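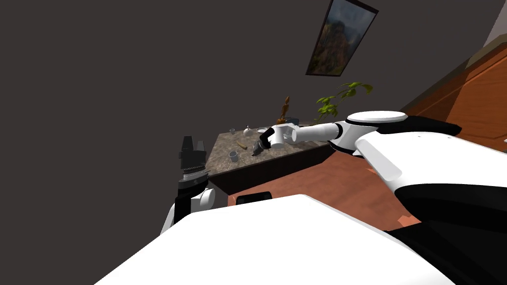
When will the second series of Esbridge be shown? The broadcaster has confirmed a spring transmission, with the opening episode expected before the end of March.

Mar 9, 2023

The announcement was issued yesterday evening and is shorter than many viewers had hoped. It confirms six new episodes, the return of the principal cast and a change of setting for much of the story. It does not confirm a third series, although the wording leaves room for one.

Readers of this blog will be aware that I regarded the first series as the most carefully made drama of last year. It was set in 1975, in a harbour town where the ferry company and the police were run by members of the same family, and it trusted its audience to follow a complicated inheritance without constant reminders. The final episode left three matters open: the missing ledger, the fire at the Pristel Hotel and the question of who had signed the harbour lease.

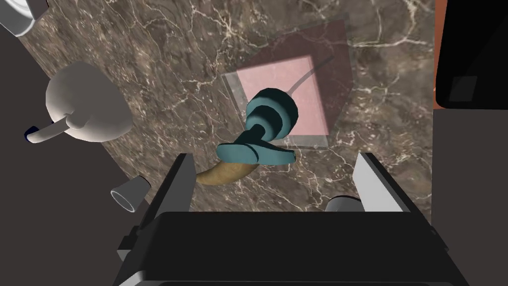

*Countertop with pink pad, seen from directly above.*

According to the announcement, the new episodes move inland to Novthorpe, the market town mentioned several times in the first series but never shown. The story resumes in the winter after the fire. The Ağca family, who appeared in only two scenes last year, will now have a storyline of their own concerning the purchase of the old bus depot. I welcome this. Those two scenes were among the strongest in the series, and it was never clear why so little followed from them.

I am less certain about the running time. Each episode of the first series lasted a full hour; the new ones are to be 20 minutes shorter. The fourth episode in particular depended on long silences — the dinner at the hotel, the drive back along the coast — and it is difficult to see how such passages would survive in a 40-minute format. The production company states that the scripts were written to the new length from the outset, and that nothing has been removed.

A few practical points have also been settled. The series will be shown weekly, and the episodes will not be released together. The first series will be repeated beforehand in a late evening slot. Subtitles will be available from the first broadcast, which was not the case last time and led to a number of justified complaints.

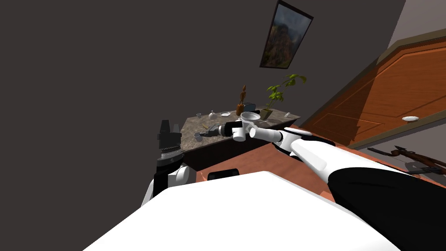 *Small white bowl, held above the far end of the counter.*

The script book for the first series is to be reprinted as well. The original printing of 2000 copies sold out before Christmas, and second-hand copies have been offered at unreasonable prices. The new edition runs to 172 pages and includes the scene at the customs office that was cut from the second episode. I have not yet seen it and will report when my copy arrives.

Episode notes will be published here on the morning after each broadcast, in the same form as last year. Comments will remain open, but readers are asked to keep any discussion of later episodes out of the earlier threads.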